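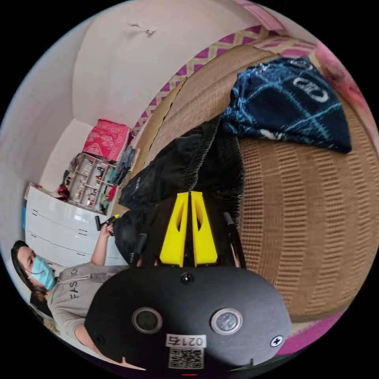

Week 9 handout: Can machines do chores yet?
Introduction to Robots in Everyday Work
Instructor: Saeed Rostami
Revised August 2023

Last week we finished with robot vacuums, and several of you asked why we have had a machine that cleans floors for so long and still don't have one that tidies a bedroom. It's a great question and it gets the whole session!

1. What makes a chore hard

Start with the floor. A floor is flat, it stays where it is, and a vacuum can bump into things and turn around without doing much harm. It never has to pick anything up. Now think about clothes left on a chair. A jacket has no fixed shape. Pull one sleeve and the rest follows, or slides off the other side, or brings the blanket underneath along with it. Before the machine can do anything it has to decide where one piece of cloth ends and the next begins, and dark fabric on dark fabric is miserable for a camera.

Words to know for the quiz:

Rigid object: keeps its shape when you lift it (a mug, a bottle, a box).
Deformable object: changes shape when you touch it (shirts, bags, cables, bread dough).
Clutter: objects close enough together that moving one may move another.
Grasp: the place and the angle at which the fingers close. A good grasp on a towel depends on what you plan to do next. Folding it and throwing it in a hamper want different grasps.

2. Two fingers

Most of the grippers we talk about in this course have two fingers that open and close. Students are often disappointed by this — they want a hand! But try the exercise at home. Use only your thumb and first finger, on one hand, and put away the clothes from one chair. Most people can do it. It's slow, you will drop a sock, and pants are awful, but you can do it. So the fingers are only part of the trouble. The rest is knowing what to do with them, and that is where the really exciting work is happening now.

3. Learning from people

The older way was to write the steps out: move here, close, lift, move there. That works beautifully when the part is always in the same spot. The newer way is to record people doing the job many times and train a program on the recordings. One way to record is with a gripper that a person holds and moves by hand. The person brings the judgment, and the recording keeps what the gripper saw and how it moved. No robot arm has to be in the room, so you can go into ordinary bedrooms and kitchens, and ordinary rooms are exactly what the lab is short of.

A set with 1173 recordings sounds huge until you ask how many different rooms are in it. If they all come from one bedroom, the machine may learn that bedroom very well and be lost next door. Always ask both questions.

4. The shop floor

We visited the Trelent packing plant in Bronham in May, and I still think about it. The carton line was lovely to watch. Same carton, same height, same light, hour after hour. Then we walked to the returns table, where people open bags of sent-back clothing, check each piece, and fold it again. All by hand. The shift lead told us they had tried a machine there on 295 garments and it managed the plain T-shirts well enough. Anything with a hood or a drawstring went back to the people.

So the same building had a job that machines do well and a job they mostly can't, maybe forty steps apart. The returns table has more in common with your bedroom than with the carton line.

5. Where does that leave us?

My own scorecard, and please argue with it:

Vacuuming an open floor: yes.
Moving identical boxes: yes.
Folding one towel laid out flat: yes, slowly.
Picking one shirt out of a pile: sometimes.
Clearing a chair of clothes and putting each thing where it belongs: not yet, at least not in a home it hasn't seen.

"Where it belongs" is the sneaky part. Is the jacket clean? Does it go in a drawer, on a hook, or back on the chair for tomorrow? You know. The machine has to be told, or has to guess.

For next week

Pick one chore you did today. Write down every decision you made, even the silly ones, and mark the ones that needed touch. One page is plenty. Bring it with you, we'll trade.

Comments (3)

doan_k
Did the thumb and finger thing with my laundry. Fitted sheet took me most of an episode. Is a zipper one decision or several?

Saeed Rostami
Several! Finding the pull, holding the bottom still, keeping the cloth out of the teeth. Write them all down.

marta
I work returns at a shoe place and it's the laces. Everything else you could probably hand over.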